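Search posts Search
Kirstin Buchanan
Trending in Equipment & Catering

1/ We have a budget meeting in November and someone has put "kitchen robot (two-arm)" on the list between the new walk-in compressor and the floor drains. I do purchasing for Witska, so the line is my problem. Thinking out loud here for anyone else who has one of these on their desk.

2/ The vendor is Oritz. The offer is a lease through Flistov at $900 a month, and the arms, hands, base and software are all in that figure. Delivery and the floor survey are extra. So is training our people, which I found in a footnote.

3/ The job they're pitching is prep and tray work. Stuff comes out of the oven or the fridge, gets moved, gets set down somewhere sensible. I'm not against it. Tray work is dull and it wrecks people's wrists. I just want to know what I'd be paying for.

4/ So far everything I've been shown is simulation. No kitchen, no steam, no one squeezing past with a stockpot. Here's the sort of thing, right hand at a croissant on a baking tray, left hand open over a perforated mat:

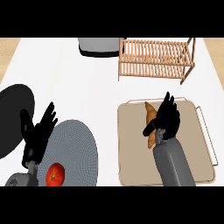
Issue 27

5/ I like that there's a tray with a wire handle in there, we have handles like that and they snag on everything. But look at how much bare white counter there is between the two jobs. I'd love that counter. Ours has a label printer, the scale and somebody's phone on it from 5 a.m. onward.

6/ And it's one croissant. We send out 166 trays on a normal morning. I asked Oritz what happens when a tray is full, edges touching, and was told that's "a configuration question." Okay. Who configures it and do they bill by the hour?

♥ 41 ↻ 12 Share

7/ A croissant is a nasty test for a hand, to be fair to them. It dents and it sheds. A rendered one can't show me flakes on the floor or a crushed end. I want to see the real pastry afterward, on a plate, next to one a person moved. That isn't an unreasonable thing to ask before signing a lease.

8/ Service contract. $955 per site visit after the warranty, parts not included. That's more than a month of the lease to have someone walk in the door. I asked how many visits a typical customer needs in a year. The rep said they don't have typical customers yet. Points for candor, I guess.

9/ I asked Gourlay (the consultants who did our dish line, and did it well) for a second opinion. Their first question was who cleans the hands. Fingers, joints, all those creases. If it goes from raw produce to pastry, somebody has to wash it or glove it in between, and that somebody is on my payroll. There's no cleaning line anywhere in the Oritz quote.

10/ Which brings me to the vegetables. Same counter, same tray, and this time it has a red bell pepper on it, with the tomato over on the round mat. The dish rack at the back is as empty as before. One arm in view.

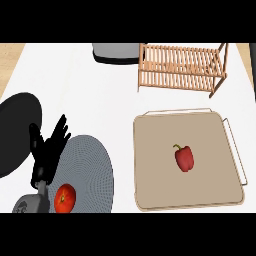 11/ My question on this one was boring: is changing from pastry to peppers included, or is that a new job we pay to set up? Our menu turns over every few weeks. If each new item is a project, the lease is the small number and the projects are the big one.

12/ Answer so far: "The platform is designed to generalize." I wrote back and asked for a list of items it handles today at the quoted price, with a signature under it. Waiting.

♥ 63 ↻ 19 Share

13/ Also, a tomato and a whole pepper are about as friendly as produce gets. Ask me about herbs. Ask me about a bag of spinach somebody has already opened. I'd put money down today for a machine that could deal with our spinach.

14/ A few people have replied that I should compare it with wages. I did, and the comparison only works if the robot takes a whole job off the schedule. From what I can tell it takes pieces of several jobs, and you can't lay off a third of a person's morning. You can give that person something better to do, which I'd support, but then don't call it savings in the spreadsheet.

15/ What I'm going to put in the budget, as of tonight: zero for the lease. A small line for a paid trial, in our kitchen, on our counter, with our trays. If Oritz won't do a paid trial then I've learned something cheap.

16/ Trial terms I'm asking for:
- our full trays, straight off the rack
- they clean it, we time the cleaning
- two menu changes with no setup charge
- every stop gets written down, including the ones their engineer fixes quietly
- it goes home at their expense

17/ Flistov, for their part, wants a deposit to "hold the rate." No. Rates that need holding tend to come back around in the spring.

18/ And the floor drains stay where they are on the list. Someone asked if we could push them a year to make room. Come stand in the dish area in rubber boots and ask me again.

19/ If you've leased anything with hands on it for a working kitchen, I'd like to hear your second-year costs. First-year costs I can get from a brochure. DMs are open, and vendors, please don't.

20/ Edit: the Oritz rep has seen this thread and been perfectly nice about it. She's asking about the trial. Still no item list.

♥ 88 ↻ 31 Share
Show more replies

Contact · Terms · © Kirstin Buchanan, posts are her own · Back to top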